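From: Venkatesh Pisharody
To: dratetti-users list
Subject: Re: [dratetti-users] wrist view: does background masking help or hurt?

On the list in March, the Moradi group wrote:

> We are training a wrist-camera policy with Dratetti and see a large
> drop when the arm is moved to a different room. Our first idea is to
> mask everything past the table edge before the encoder. Has anyone
> compared masking with plain background randomization on the same set
> of demonstrations? We would like to know before we spend compute on
> it. Also, do you mask at training time only, or at inference too?

We ran that comparison. Short answer: masking at both training and inference helped when the room changed, and it cost us a little in the original room. Masking at training time only was worse than doing nothing.

1. Setup

The set is 159 teleoperated demonstrations, all short tabletop pick and place. The encoder is the stock Nilance one, frozen for the first 10 epochs. Policy head, optimizer and action chunking are unchanged from the Drela baseline config. We trained three variants: raw input, masked input, and raw input with random crops of other rooms pasted in past the table edge. Each variant was tested for 20 trials per room.

The mask comes from a color threshold on the table cloth plus a convex hull, so no segmentation network is involved. It costs about 3 ms per frame on our machine. The gripper fingers are always kept, by a fixed polygon.

Our wrist camera sees well past the work surface at the approach pose. The cloth covers most of the lower half of the image, and the rest is floor, shelving, banners and other robots. The floor is glossy, so the ceiling lights show up in it a second time.

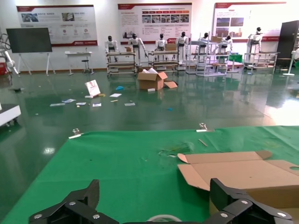
2. Results

In the training room, raw input succeeded in 17 of 20 trials, masked in 15, pasted backgrounds in 16. I would not read anything into those differences at this sample size.

In the second room, raw input dropped to 6 of 20, masked got 14, and pasted backgrounds got 11. The variant masked only at training time got 3, which is what you would expect from feeding the encoder input it has never seen.

3. Where the masked policy fails

Most failures were at the mask boundary. A carton with its flaps open has a ragged outline, and when a flap reaches the edge of the cloth the hull cuts it off. The policy then treats the visible part as the whole object and closes short. Dilating the hull fixed some of these but let background back in along the far edge, including the clips that hold the cloth.

The second failure type is clear objects close to the fingers. A roll of translucent tape between the fingertips takes on the color of whatever is behind it, and the threshold is not reliable there. We now extend the fixed polygon to cover the gap between the fingers. I have no numbers for that change yet.

4. Recommendation

If your table has a uniform cloth, try the threshold mask first and apply it at inference as well. If the surface is bare or patterned, pasted backgrounds are less work and recover a good part of the drop. We have not tried the two together.

The mask code is one file with no dependency outside the Drela loader. I can post it as a patch if there is interest. The polygon is specific to our finger geometry and camera mount, so you will need to redraw it for yours.

Venkatesh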